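Erkelow plans equipment purchases for organizations that are buying robot arms, grippers and small automation cells. We do not sell hardware and we take no commission from those who do. Clients come to us with a budget line and a vague idea of the task, and leave with a specification, a cost sheet and a purchase schedule.

## What we do

Most of our work falls between the decision to automate something and the first purchase order. A standard engagement has two stages.

**Stage 1: Task definition.** We write down what the machine has to pick up, where it picks from, where it puts things, and what counts as a failed attempt. Object size, weight range, surface finish and container depth all go into the document. So does floor area, because a mobile base and a bench-mounted arm lead to very different budgets.

**Stage 2: Cost plan.** The quoted price of an arm is one line in the plan. The others are grippers and spare fingers, mounts, cabling, cameras, a controller, safety assessment, operator training, consumables, storage and the staff time needed to keep the thing running. We price each line over the client's chosen service life and mark which lines are firm quotes and which are estimates.

## How we budget

Our cost template has 199 lines. Few projects use all of them, but blank lines stay in the sheet so that a reviewer can see they were considered. Wear parts are listed separately from the base unit. Shipping and import charges are never folded into unit price. Software licenses are entered by renewal date, and a license that renews in February goes against the February budget even when the vendor invoices early.

We keep a contingency line on every plan. Its size depends on how well the task is defined at the end of stage 1 — a client with a fixed set of parts and fixed bins needs less of it than a client who expects the object list to change.

## Where we work

The planning office is in Atville. Trial work is done in ordinary rooms as well as on benches, on whatever floor and under whatever lighting the room has. The Tkachenko method, our in-house procedure for comparing grippers, uses cheap household and toy items in plain containers. A full run covers eight object classes and is repeated for each set of fingers under review. Results are logged as pick, drop, miss or collision, with collisions against a container rim kept as their own category.
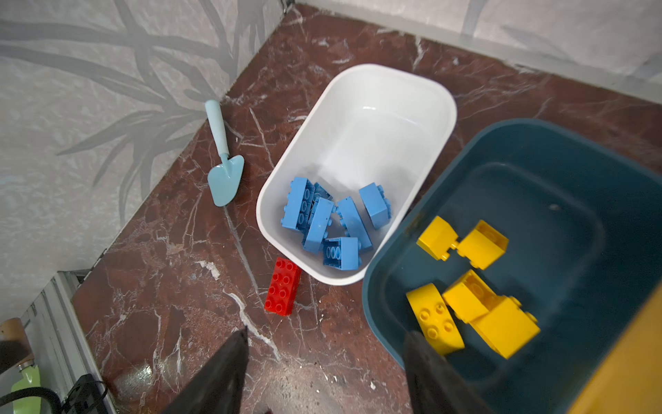
Log sheets from these runs go to the client with the cost plan. The database behind them holds over 3,289 attempts, and we draw on it when a client has no trial budget of their own. Figures taken from the database are labeled as such and are not mixed with figures measured for the project.

## Cerkov

Cerkov is our scheduling tool. It takes the lead times from vendor quotes and works backward from the date a cell has to be in service. It flags items that must be ordered before the budget year opens, most often controllers and custom mounts. Clients receive the output as a spreadsheet and may keep using it after our contract ends.

## Terms

Planning work is billed at a fixed fee per stage. Travel and trial consumables are billed at cost. Stage 2 can be canceled without charge up to the delivery of the stage 1 document.

Page last revised 4 Nov 2023.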